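Deflection and Creep of a Bracketed Softwood Shelf
Project report, second-year Structures module
Author: Iulian Dumitrescu

3. Method

The shelf was treated as a beam on two supports with a short overhang at each end. Boards were cut from one length of softwood supplied by Prelletti and stored in the Clonthorpe workshop until the test. Brackets were screwed to a timber backing fixed to the test wall, at a spacing set by the drilling template.

Load was applied at midspan with steel weights on a hanger. A dial gauge was zeroed before loading and read again after 60 seconds. The sustained test used the same arrangement and ran for nearly 2000 minutes, with readings taken at longer intervals as the rate of movement fell.

4. Results

Short-term deflection was proportional to load over the tested range. The slope gave a lower stiffness than the value from the Abou Zeid lecture notes. Part of the difference is bracket rotation, which the beam model ignores. A second gauge at the bracket tip confirmed movement there, and subtracting it brought the two values closer.

Creep was fastest at the start of the sustained test. The board did not fully recover on unloading - a small residual deflection remained at the last reading.

5. Discussion

Bracket spacing has a large effect because midspan deflection under a central load varies with the cube of the span. Moving the supports inward reduces the sag between them but increases the load carried by the overhangs.

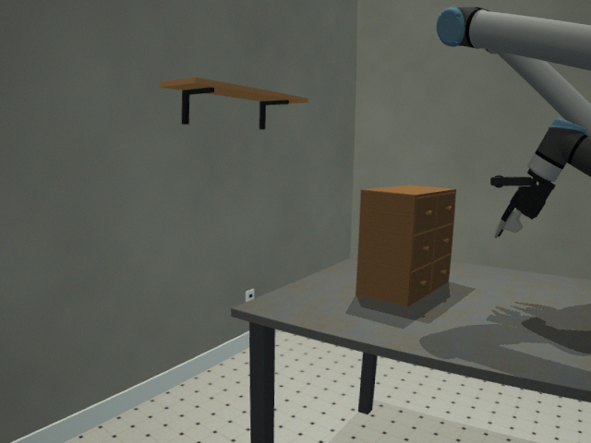 The model also assumes rigid wall fixings. On plasterboard this is doubtful, and the top screw of each bracket carries most of the pull-out force. Two further tests are proposed, one with a longer vertical leg and one with a thicker board. Humidity was not controlled and should be logged in any repeat.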